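Teaching by hand: news from the kitchen bench

By Valeriano Echevarría

Many of you asked at the last open evening how the kitchen work in Prekholm is going, so Elspeth Aitken gave me half a page in this newsletter to answer. I will try to stay inside it.

Since the spring our small group has been teaching one arm to do simple kitchen jobs: to move a cutting board, to put a cup in its place, to wipe a counter. We do not write the movements as code. A person makes them, and the arm records them. In the beginning we did this by holding the arm directly and guiding it with our own hands. It works well for large and slow movements, but the person stands in front of the bench and the body hides half of what the wrist camera should see. Deming Zeng is tall, and in his first recordings there is a lot of sleeve.

Now we mostly use the remote handles from Gestudico. The operator sits at a separate table, looks at the wrist view on a screen, and the arm follows. Tươi Vi made most of the recordings in the last period and she is clearly the best of us. Her advice to new operators is to decide where the fingers will go before touching the handles, and then to go there without corrections. When a person hesitates above the object, the arm learns to hesitate also. We saw this very clearly with our first cup model, which stopped over every cup as if it was thinking about something.

We have 2807 recordings at this moment. Of these, 107 were put aside after review, most often for a late start or a wrong label. Jinfeng Bai does the review alone and he is strict - I had 12 of my own rejected in one afternoon, and I must say he was right with all of them except maybe one.

The cutting board is the present task. It sounds easy, but a flat board on a flat counter gives the fingers very little to hold, and the approach has to be low and at the correct angle to the long side. From the wrist, the operator also has no good feeling for height. We are trying a second screen with a side view, and I will report if it helps.
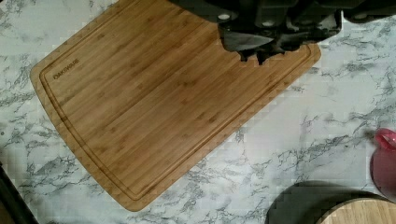 KITCHEN BENCH / Operators wanted

We would like to have more hands on the handles. If all recordings come from the same three persons, the arm learns the habits of three persons. Left-handed operators are especially welcome, as at the moment we have only Elspeth.

You do not need any experience. A first session takes one hour and Tươi will sit next to you. You begin with a bamboo board on the marble-patterned counter, and the other objects come later, when you feel comfortable. Please wear shoes you can sit in for a long time without moving your feet, because the pedal which starts and ends a recording is quite sensitive.

Sessions are in the Liao room, second floor, and the list is open until 16th June. After this date we close for the move to Korham and begin again in August. Write your name on the paper by the door or send a message to Deming, who keeps the timetable.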